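6 April 2025

Up since five. Provisional has to be lodged by the end of the month or I lose my spot with the attorney and he goes on leave. So – writing this with toast in the other hand.

Where things are at. The valve works. Fourth body, new spring, no drip overnight. I had it on the back tank with the float set low and it shut off every time I pulled the hose down, even when I was rough with it. The old one from Bulley used to weep at the seat within the hour. I'd like to crow but it's only the one valve and only my water, which is soft. Wadby is on bore and bore water eats everything.

Spent the morning on claims again. Claim one is still too long. The attorney says take out anything a person could leave off and still have my valve. Fine, but then what's left is a lump with a hole in it. I took out the spring (you could do it with a weight) then put it back, then took it out. Claim 4 is the one I actualy care about, the tilting seat. If that gets knocked back the rest isn't worth the fee. Want to move it up. Ask him.

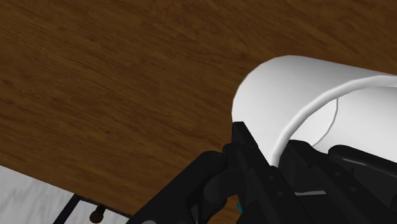 Table top, something white at the edge.

Money. Been putting this off so here goes. Spent so far, not counting my time, 1,996 dollars. Most of that is machining. The tooling quote from Halim came in at around 4,000, and that's for a soft tool, good for a short run and then it's scrap. They want half up front. I have 1,413 in the account I set aside for this and I'm not touching the other one. So short. Not hopelessly short. Could sell the small lathe but then what do I make the next one on.

Rang Halim about splitting the payment in three. Woman on the phone was decent about it, said put it in an email. Haven't put it in an email. Do that tonight.

Other option is to go to Darkeck with it now and see if they'll licence. They do troughs and fittings and they've got the shops already. But they'll want to see drawings and I don't want to hand over drawings before the filing's in, confidentiality letter or no. Read the horror stories. Half of them are blokes who never wrote anything down, mind you, hence the diary. Every page dated and signed at the bottom, that was the advice, though I gather it matters less here than it used to. Doing it anyway. Habit now.

Searched prior art again until my eyes went. Found one from the seventies that gave me a fright – tilting seat, float, the lot. Read it three times. Theirs tilts on the inlet side and needs a second arm to bring it back. Mine comes back by itself. I think that's enough. I hope that's enough. Printed it and put it in the folder with
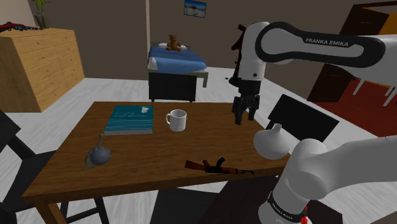 the other two that came close, the Dutch one and the one that's basically a toilet cistern. Need to mention all three in the background bit, and be fair to them. Attorney says don't run them down, just say what they do and stop. Harder than it sounds when you've spent two years cursing that exact cistern valve.

Lunch was late. Cheese and the end of the loaf.

Afternoon on the drawings. Figure 2 was wrong, had the pin on the wrong side of the seat, and it's been wrong since the first set. How did I not see that. Redid it in pencil, then in ink. Numbered the parts again from scratch as well, because I had two different 14s. The body is 10, seat is 12, pin is 14, float arm is 16, and I've left gaps in case. Figure 3 still needs the section lines. Figure 5 can go altogether I reckon, it's only Figure 1 from the back.

Then the name. Can't keep calling it the valve. Had a page of names and hated all of them by teatime. Doesn't need one for the filing so leaving it. 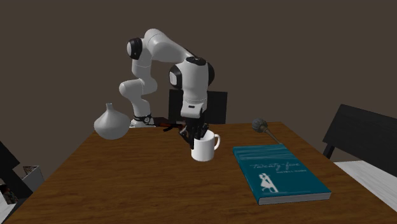

Started on the abstract after that, and made a right mess of it. Meant to be short and plain, one paragraph, no selling. My first go had "revolutionary" in it. Crossed out. Second go was so careful it could have been anything at all. What I want is for someone who's never seen a trough to get it in one read. You ought to be able to say a thing like that straight off – the arm is bent over the table and its gripper is down at the rim of the mug, there, done, anybody could draw it. So why can't I do it for a float and a seat. Third go: "A float valve in which the seat tilts as the float rises, closing the inlet, and returns under its own weight as the float falls." Not bad. Read it out loud and it held up. Check "under its own weight" though, if the spring is optional then yes, if the spring's in then it isn't strictly true. Bugger. Back to claim one.

Rain coming over. Went out and checked the test tank before dark. Still holding. Bit of green starting round the waterline, so I should run it dirty for a while and see if the seat fouls. That's the thing that'll kill it in a real paddock, muck under the seat. Would like a full month on bore water at Wadby before July if they'll let me put one on the far trough. They said maybe. Ring agian.

To do
Email Halim, three payments
Ask about moving claim 4
Section lines, Figure 3
Find the recipt for the brass
Wadby, trough
Decide on the spring!!

Hands are sore. Ink on the good shirt. Bed.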